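Sujet : petit séchoir à pinces, comment éviter les marques sur les chaussettes et les hauts ?

Posté dans Maison et linge

Kirstin MacLeish
Bonjour à tous ! J'ai emménagé en avril dans un studio à Trerkaser, sans balcon et sans place pour un étendoir (le couloir fait la largeur de mes épaules, je n'exagère presque pas). Du coup je suspends tout au-dessus de la baignoire, et mes hauts en maille ressortent avec deux petites bosses aux épaules, très chic au bureau... Les chaussettes, elles, gardent la trace des pinces en plein milieu. Je lave à 30, essorage à 1168 tours si j'en crois l'écran. Vous faites comment ?

3 réponses

Pagano
Coucou Kirstin ! Déjà, baisse-moi cet essorage pour la maille, la moitié suffit largement. Ensuite ne pince jamais un haut par les épaules : tu le retournes et tu l'attaches par l'ourlet du bas, près des coutures de côté, là où le tissu est double. Pour les pulls lourds, à plat sur une serviette et puis c'est tout, aucune pince au monde ne les sauvera. Les chaussettes, c'est par la pointe chez moi (par le bord, l'élastique se fatigue, enfin c'est ce que disait ma grand-mère et je n'ai jamais osé vérifier). Et secoue bien chaque pièce avant de l'accrocher, ça change tout !

pistamthorpe12
moi je mets tout sur le radiateur et je m'embête pas

Cedero
Pas d'accord avec le radiateur, j'y ai laissé un legging. Ouvre plutôt la fenêtre dix minutes matin et soir, même en hiver. Pour les marques, je glisse un bout de vieux coton entre la pince et le tissu, c'est moche mais ça marche, et j'ai des pinces à ressort en métal qui serrent fort. Je les laisse accrochées à la barre, dans leurs petites boucles, comme ça je ne les cherche plus.

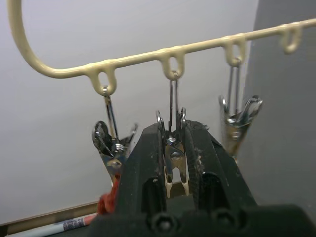 Sujets proches
Odeur d'humidité dans la salle de bains après lessive
Détendre un pull en laine qui a rétréci
Quel essorage pour du lin ?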